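Up before 6 again, which seems to be my hour now whether I like it or not. September always does this to me. The light comes in low over the sink and I lie there thinking about the kitchen, of all things, until I give up and go down in my socks.

I meant to write last night but Simone called and we talked until my tea was stone cold. She is still set on moving to Chávez, and she has found an apartment there with a kitchen so small that she says she can stir the soup from the couch. I laughed, and then I looked around at my own and felt a bit ashamed of all the grumbling I do about it. Two people can stand in mine and still be friends afterward (well, if one of them isn't Victor, who opens every cupboard door and never closes any of them).

So this morning I had a proper go at it. I moved all the jars off the back of the counter, wiped down behind them, found a bay leaf and a dead moth, and put everything back in more or less the order it came from. I thought hard about moving the toaster oven to the other side and then remembered where the outlet is, so it stays, with the toaster in front of it and the cream towel folded on top, where I know perfectly well I shouldn't keep it. Mother kept hers there for years and the house never burned down, but I do take it off before I turn the oven on.

The bamboo board got its rub of oil and I left it out in the middle, because I do everything on it anyway. I've grown so fond of the little green dish too! It was the only thing I brought home from the sale in Ravance, and I keep finding excuses to use it, for salt, for garlic, for a spoon that needs somewhere to sit.

Tymofii is coming for supper and I promised him the bean stew, so I need onions, and bread if the good bakery has any left by the time I get there. I must remember to ask him about the ladder.
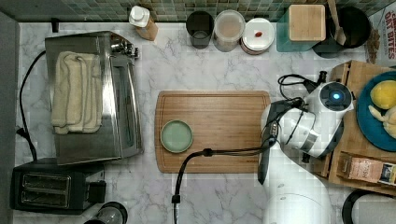
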